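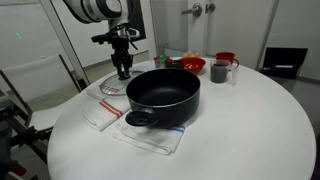 *Figure 4.1. A black cooking pot and folded kitchen towels on a round table.*

# Chapter 4: Who Pays for the Cable?

I grew up thinking the internet arrived the way rain does. Then I spent a September in Siltden, a valley district with one paved road, and watched people argue over a fiber line for a month (I took notes the whole time, and I still have them!).

The plan was simple on paper. Cornton, the port city, already had fast service. A company called Itia would run a line inland, the government would cover part of the cost, and a foreign lender would cover the rest. Siltden would get 31 connection points - schools, clinics, the post office, a couple of markets. Everybody I met liked that part.

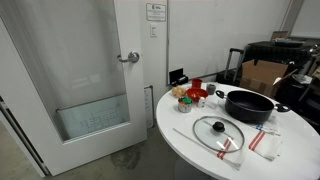
What they didn't agree on was the loan. My friend Vandana Goel was working on the budget side back then, and she kept asking me the same thing: if the line brings in less money than we hoped, who makes the payments? I had no answer. I'd been so busy asking shopkeepers whether they'd sell online that I never asked what a monthly plan would cost them.

So that's where we'll start. In this chapter I'll take you through the Siltden deal from the first offer to the first bill, and we'll use what I call the Halilović test, after the teacher who taught it to me. You take the yearly payment on a project and divide it by the number of homes that will really sign up - the ones on the map don't count. Try it with 1,000 homes first, then with 76, and see how fast your mood changes.

Before you read on, write down your own guess about who ended up paying. Keep the paper. We'll come back to it in Section 4.3.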